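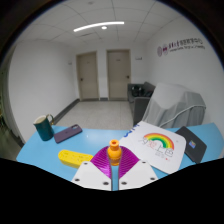
Robot Learning in Practice
Handout 2: Showing the machine what you want
Last revised 19 July 2021

Read this before the first lab. The slides cover the same ground with more arrows and fewer warnings.

1. Where we had got to

In Handout 1 we wrote a program to move a block from one side of a table to the other. It worked perfectly provided the block was exactly where the program said it was. Several of you then moved the block by the width of a finger and watched the arm close politely on thin air. The usual response is to add a special case. After an afternoon of special cases you have a long program and an arm that still misses.

The alternative is to show the robot the task, many times, and let it fit a policy to what it has been shown. A policy, for our purposes, is a function that takes in what the robot senses now and gives out what it should do next. The mathematics is in Handout 3. This handout is about the showing, where most of the trouble starts.

2. Three ways of showing

Kinaesthetic teaching. You take hold of the arm and push it through the motion while it records its own joint angles. The joint data are excellent, because they come from the joints. The camera data are mostly of your sleeve. It also takes two hands to guide most arms smoothly, which leaves none for whatever else the task required.

Teleoperation. You sit elsewhere and drive the arm with a second, smaller arm, a pair of hand controllers or (if you have offended someone) a keyboard. Everything recorded is something the robot really did, so there is no question of whether it can do it. The price is speed, and feel. Most operators can't sense how hard they are squeezing, and learn this by way of a paper cup. Expect your first hour of teleoperation to be unusable and your second to be merely slow.

Hand-held gripper. You carry a gripper with the camera mounted on it, and do the task yourself with that instead of your fingers. The arm stays at home. You can work at any table in any room and go at nearly natural speed, and you feel the contact through the handle. The difficulty is that you are not a robot arm. Your wrist will happily do things that the arm can't follow, and nothing in the tool will stop you.

We use the third method in the labs and the second for corrections. Kinaesthetic teaching appears in the exam reading only, along with the sleeve.

3. What the gripper sees

The camera rides on the tool, looking out past the fingers through a very wide lens. Straight lines near the rim come out curved, and ceiling lights turn into arches. Leave this alone. The policy will see through the same lens when it runs, and has no opinion about whether doors ought to be straight. You don't need to correct the distortion unless you are measuring something from the images.

Look at the tabletop in the view that opens this handout. The fingers are closing on the orange bottle, while a yellow block much like a sponge, a dark purple phone (or its case) and a white sheet with a rainbow on it share the surface. To you these are clutter. To a learner they are evidence, and it will use whatever evidence happens to be handy. If every bottle you ever pick up has a rainbow to its right, you may well have trained a rainbow follower. Move the clutter between demonstrations. Move it carelessly, too, since people trying to be random tend to lay things out in a tidy ring.

The room counts as well. Sofa, doors and wall lettering all get into a view this wide, and all of them stay put while the fingers move, so they help the tracking software work out where the gripper is. A blank wall and a bare tabletop look very professional and track abominably.

Two more points about that view. The fingers themselves are always in it, which is useful: the policy can read the gap between them, and with it how the gripper is placed against the object. And if the ribs on these fingers give under load, their shape in the image may carry a hint of contact. Treat it as a hint. It won't tell you newtons.

4. What counts as one demonstration

Start recording with the gripper open and clear of the object. Approach, close, do the thing, release, back away, stop. Keep the start and the finish in. Groups who trim the approach to save disk space end up with a robot that is superb at holding a bottle somebody else has put in its hand.

Work at the pace of a person carrying a full cup of tea. Quick jerks blur the images, and the tracker will lose you and then claim it hasn't. Avoid long pauses for the opposite reason. A policy trained on a person who hesitates will learn to hesitate, and it is far better at it than you are, since it can keep it up all night.

If you fumble, decide which sort of fumble it was. A near miss that you corrected smoothly is worth keeping, as it shows the learner how to get back from somewhere bad. Dropping the bottle, swearing and picking it up with your other hand goes in the bin. If your free hand enters the view at any point, bin that one as well. The robot hasn't got one.

Agree on one strategy per group before you start. If half of you take the bottle by the neck and the other half by the body, a simple learner will split the difference and go for the shoulders, where it slides off. Cleverer learners cope with this. You will not be issued with one until January.

5. The trouble with copying

Suppose your policy makes a small error at each step. Each error leaves the arm slightly off the path you showed it, so the next image is slightly unlike anything in the data, so the next error is larger. By the end of the task the arm is out in the wilds and making it up. The textbooks call this covariate shift or compounding error.

There are two cheap defences. Vary your starting positions properly, including awkward ones low down and off to the side. Then run the policy, see where it goes wrong, and collect more demonstrations starting from there. Doing the second without the first is popular with groups who left collection until the last evening.

6. Lab task

Each group collects demonstrations of one task: pick up a small upright object from a cluttered table and set it down elsewhere on the same table. Collect 30 and hand in the best 20, with a line for each rejected one saying what was wrong. "Bad" is not a line.

Train with the default settings in the course script. Please do not adjust them. A group last year spent its whole allotted time on the learning rate, then found that its gripper timestamps ran behind the camera's, and that no learning rate on earth would have helped. Check the timestamps first: play one recording back and see that the logged finger width starts to shrink when the fingers do.

Hand in the recordings, the reject notes and a page on how the policy failed. It will fail at something. Reports of complete success will be read with interest and then tested on a table of my choosing.

7. Before the next handout

Try to answer these without looking anything up.

Why might adding demonstrations from a second operator make the policy worse before it makes it better?

Your policy works in the morning and not in the afternoon. Name two causes that aren't the robot's fault.

What can teleoperation record that a hand-held gripper can't, and would your task have needed it?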